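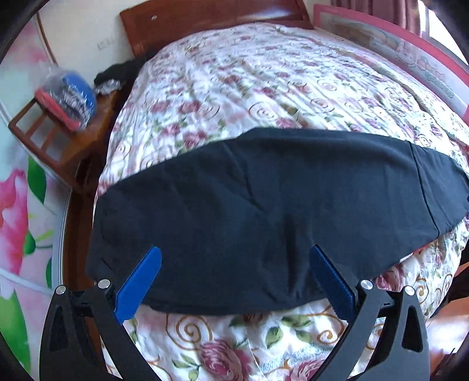 Última alteração desta página: 2018-10-16

Visita à Tekine, em Quintela — notas passadas a limpo no comboio, desculpem a pressa.

Chegada às nove e tal. Portaria, crachá, folha de segurança para assinar (duas páginas, letra miudinha). Éramos 17 no grupo, quase tudo gente de lavandarias e hotelaria, mais uns quantos das normas, como eu. Café fraco, bolos bons.

A Tekine trabalha com dobragem e arrumação de têxteis. O braço fixo ainda está a meio, o que lhes ocupa os dias agora é a recolha de demonstrações com a garra de mão: uma pessoa pega na garra, faz a tarefa, a câmara grava. Boa parte disto é feita em quartos normais, com camas feitas e coisas por cima dos móveis, e foi por aí que começou a conversa sobre regras.

Primeira regra da casa: não se arruma o quarto para a gravação. Colcha às flores fica colcha às flores. Pano preto dobrado em cima de uma colcha estampada é um caso que eles querem mesmo ter, porque o contraste muda tudo para quem treina depois. Perguntei se não era mais simples usar lençol branco. Era, responderam, e depois não servia para casa nenhuma.

Segunda: o que fica à vista. Discussão longa. Sacos em cima da mesinha, roupa pousada, quadros, a janela. O procedimento interno diz que antes de gravar se retiram cartas, receitas médicas, fotografias de pessoas e ecrãs ligados. O resto pode ficar. O dono da casa assina e pode pedir para apagar até um mês depois. Achei curto, disse-o, tomaram nota. Um colega do grupo queria tudo desfocado por sistema — eles não querem, dizem que o desfoque estraga as bordas dos objectos. Ficou em aberto.

Terceira, a garra propriamente dita. Lista colada na parede, copiei o que consegui:

Verificar os parafusos dos braços no início de cada turno, sem apertar demais.
Almofadas dos dedos: passar o pano seco, ver se as estrias ainda estão vivas. Gastas, trocam-se as duas.
Nada de anéis nem pulseiras na mão que segura.
Abrir e fechar três vezes em vazio antes da primeira tomada.
As duas pontas têm de aparecer na imagem durante toda a tarefa. Se uma sai, repete-se.
Queda no chão = ficha de ocorrência, mesmo que não se note nada.

As almofadas de cor viva ajudam neste último ponto das pontas, vêem-se bem contra quase tudo. Com tecido azul, menos bem, têm outra cor de reserva na gaveta.

Quarta: ritmo. Cada operador faz no máximo 304 tomadas por semana, limite posto por eles depois de queixas no pulso. Pausas marcadas numa folha ao lado do posto. Isto gostei de ver. Na Troltley, que visitei em Junho, não havia limite escrito nenhum, só "bom senso", e bom senso numa sexta à tarde já se sabe.

Depois sala de revisão. Lote em curso com 759 gravações, 700 aceites à hora a que lá passámos. As rejeitadas não se deitam fora logo, vão para uma pasta com o motivo: ponta fora da imagem, objecto pessoal esquecido, tecido já dobrado de outra maneira do que dizia a ficha. Gostava que o motivo fosse obrigatório, neste momento há fichas em branco. Vi duas, disseram que iam tratar.

Quanto a normas a sério, ainda pouca coisa. Para o braço fixo seguem a avaliação de risco do costume, com zona marcada no chão e botão de paragem em dois sítios (um deles atrás de um armário, apontei). Para a garra de mão não há nada específico e eles usam um caderno próprio, baptizado Skesbridge, já vai na quarta versão. Pedi cópia. Mandam por mail, a ver vamos.

Almoço na cantina, bacalhau com natas. Barulho a mais para falar de trabalho.

À tarde, meia hora para experimentarmos. A garra pesa menos do que parece, mas a mão cansa depressa. Pano preto pesado escorrega se se pega só pela dobra de cima; o técnico mandou entrar por baixo e fechar devagar, as duas pontas ao mesmo tempo. Não consegui á primeira. Nem à segunda.

Coisas a confirmar antes do relatório a sério:
prazo de apagamento, se passa a três meses
quem guarda os consentimentos assinados e onde
se o caderno pode ser citado fora da empresa
botão de paragem atrás do armario

Transporte de volta atrasado, claro. Quem for à próxima visita que leve sapato fechado, na portaria não emprestam.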